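Sleep and Stress Among First-Year Students in Shared Housing

Project report, Health Psychology course
Kenza Tawfik and Palesa Mokoena
Submitted May 9, 2022

1. Background

Many students sleep badly in the first year, and they often say that stress is the cause. From the literature we know that the relation can go in both directions: a stressed person sleeps less, and a person who sleeps less feels stress more strongly the next day. We wanted to see how this looks in the two student residences nearest to our campus, Wenudholm and Mellholm. In both houses the students share a kitchen, but in Wenudholm they share also the bedroom with one other person.

Our question was: do students who share a bedroom report worse sleep and higher stress than students who have their own?

2. Method

We gave a paper questionnaire to 90 first-year students in October. It had a part on sleep (time of going to bed, time of waking, number of times awake in the night) and a part on stress in the last week. We got back 64 questionnaires. Seven of them had one part missing, so the analysis is made on 57.

We chose paper and did not use an online form. Our supervisor, Dr. Akbulut, advised us that students answer more carefully when they have a sheet in the hand, and also we did not need to collect e-mail addresses. Every questionnaire got a number and no name. The answers were then typed into Eltico, the statistics program which our department uses, and each of us checked the entries of the other.
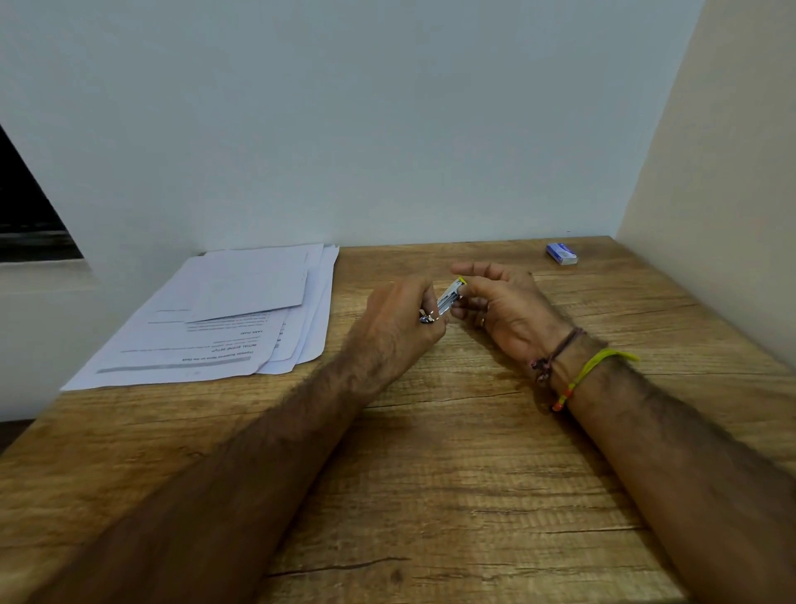 Figure 1. Stapler with yellow front end.

3. Results

The students in Wenudholm went to bed later than the students in Mellholm, and they woke up more often in the night. The most common reason they wrote was the phone or the lamp of the roommate. Noise from the kitchen was mentioned in both houses.

For stress the difference was smaller than we expected. Students with poor sleep had higher stress in both residences, but the residence alone did not explain much. Several students in Wenudholm wrote in the free comments that the roommate is a person they can talk to after a difficult day. We had not asked about this, and we think it can be one reason why the stress was not higher there. 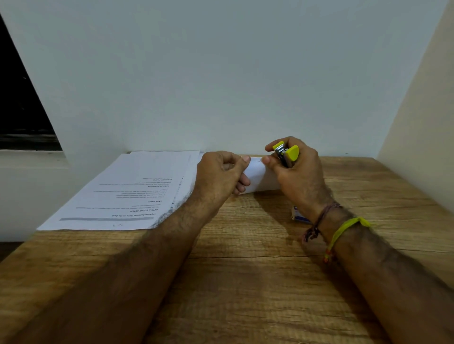 Figure 2. Desk with printed sheets.

4. Discussion and limits

The sample is small and comes from only two houses, so we cannot speak for all students. All answers are self-reported, and it is possible that people do not remember well how many times they were awake. We also asked only once, before the exam period.

If we repeat the project, we would add questions about social support and loneliness, and we would ask the same students again in the spring. A sleep diary of one week would give better data than one questionnaire, but fewer students would probably finish it.

We thank Dr. Akbulut for comments on the first draft, and all students who took the time to answer.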